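# Why do your baby teeth get wobbly?

I get asked this one more than anything else at school visits. I've been looking at teeth in Jiltcombe for 23 years, and I still like the question, mostly because the child asking it usually has a finger in their mouth and is wiggling something while they wait.

So let's start with you as a baby. When you were born you probably had a big gummy smile and no teeth showing at all. They were in there though! Your baby teeth had started growing under the gums before you were even born, and then they popped up one after another until you had a set of twenty. Grown-ups sometimes call them milk teeth.

Now think about how small your jaw was back then. Big teeth wouldn't have fitted, so you got little ones to begin with. Your jaw has been growing ever since, and deep inside it the next set has been getting ready too.

## What's going on under the gum

Every tooth has a part you can see and a part you can't. The bit you brush is called the crown. The hidden bit is the root, and it holds the tooth in place a bit like the part of a carrot that's down in the soil.

When a grown-up tooth is ready to come up, it pushes (very, very slowly) towards the baby tooth above it. Your body then does something I think is brilliant. Special cells start to break down the root of the baby tooth, a tiny bit at a time, and the root gets shorter and shorter. A tooth with hardly any root left hasn't got much to hold on with, and that's when you notice it move while you're eating toast.

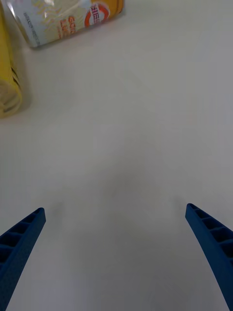

Elaheh Hassanpour wanted to know where the root goes, because when her tooth came out it looked like a little hollow cap and she thought she'd left half of it behind. What a good thing to spot! No, she hadn't. The root had been broken down already, and her body had taken the leftovers away and made use of them. The cap is what's left, and it's supposed to look like that.

## Which ones go first?

Usually the two at the bottom in the middle. Most children lose their first tooth when they're about six, but some start at four or five, and some are seven or even a bit older. I was one of the late ones. My friend Grigoris had a gap you could post a biscuit through and I hadn't so much as a wobble, and I was very cross about it until the June I turned eight.

After the bottom ones it's normally the top two in the middle, then the ones next door. Then there's often a long quiet stretch where nothing much seems to happen, and the back ones go when you're somewhere between nine and twelve.

One sneaky thing - your first big back teeth don't push anything out. They come up behind all your baby teeth, in a space that was empty before, when you're six or so. Lots of families don't notice them at all. Run your tongue right to the back and see if you've got them. They need brushing like the rest, and they're easy to miss.

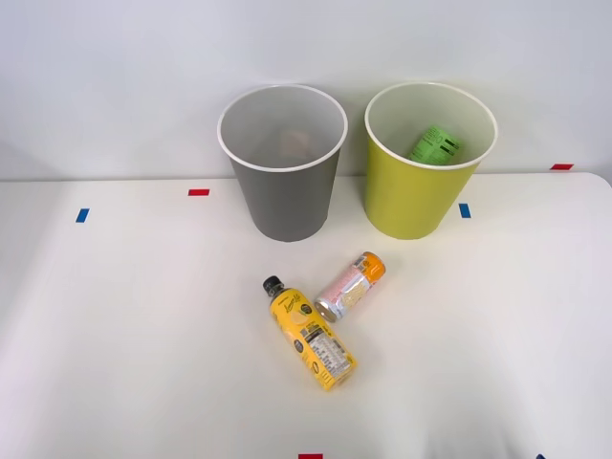

## Should I pull it?

You can wiggle it with your tongue or a clean finger as much as you like. Please don't tie it to a door! If you yank a tooth that isn't ready, it hurts and it bleeds more than it needs to. A tooth that's ready will come out with hardly any fuss, quite often in an apple.

There might be a little blood. Fold up a clean damp cloth or a bit of gauze, bite on it gently, and sit still for a few minutes. If it keeps on bleeding, or it's really sore, tell a grown-up and they can ring the dentist.

And if you swallow the tooth, don't worry. Plenty of people do. If you ever think you've breathed one in and you can't stop coughing, though, get a grown-up straight away. 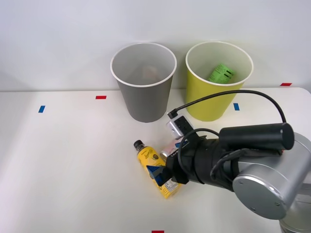 ## Why does my new tooth look so funny?

New front teeth look enormous, because they're grown-up sized and the rest of your face is still catching up. They can look a bit yellow next to baby teeth as well. That's normal, as baby teeth are extra white. You may also feel bumps along the edge, like a tiny saw. Those bumps are called mamelons (say it "mam-uh-lons") and they wear down as you bite and chew.

Sometimes the new tooth comes up behind the old one before the old one has gone, so you've got two rows for a while. Kianoush Karimi told me he was turning into a shark. It often sorts itself out once the baby tooth drops, but ask your dentist to have a look.

Keep brushing while things are wobbly, twice a day, and go softly around the sore bit. The new teeth have to last you until you're very old indeed, so start looking after them as soon as you can feel them poking through.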